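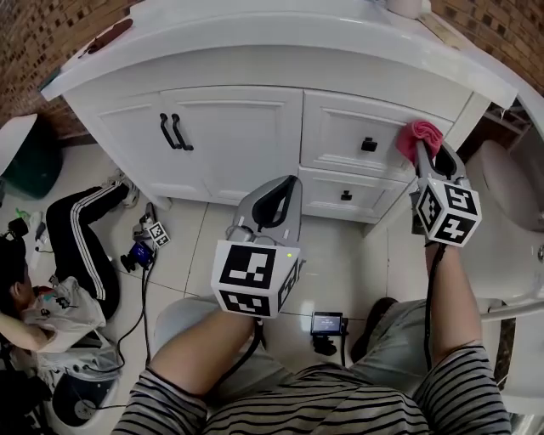
Recording a cabinet wipe-down with hand-held grippers

These rules apply to anyone recording household cleaning tasks at Prutholm. They cover the vanity task (task code 2572). Kitchen counters have their own page. Send corrections to Jeanine Schouten.

Before you start

1. Check that the marker cube on the back of each gripper is tight and clean. A cube that has slipped even slightly spoils the position data for the whole session.
2. Run the cables down along your forearms and leave some slack at the elbow.
3. Put the monitor on the floor where you can read it without turning your head.
4. Lay any gripper you are not using on its side, away from your feet.
5. Sit or kneel close enough to reach the top drawer without locking your elbows.

Picking up the cloth

Use one dry cloth per session. Close the fingers on the middle of the cloth so that it folds over and hangs down on both sides. If you grip a corner, the cloth swings and hides the contact point. Hold it still in front of the cabinet for 2 seconds before the first wipe. Reviewers use that pause to line up the two hands.

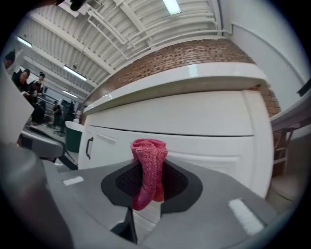

Wiping

1. Start with the upper drawer, then do the lower drawer, then the doors.
2. Press the cloth flat against the panel and move in one direction. Lift at the end of each stroke.
3. Go past the knobs and handles. Don't hook the cloth on them.
4. Keep the other gripper in view of your head camera, with its cube uncovered.
5. If you drop the cloth, stop and mark the take as failed. Don't pick it up and carry on.

A take may run up to 600 seconds. Most people need much less.

People nearby

Other people may be in the room, but they should stay out of your reach while the grippers are live. Anyone whose face may be recorded must have a signed Broteo consent form on file. If someone has to cross in front of you, pause the take.

After the take

Open both grippers fully, put them down and only then press stop. Write the task code in the log, along with anything unusual. Gunnlaugur Holst checks the logs at 4 p.m. and sends back takes with missing entries.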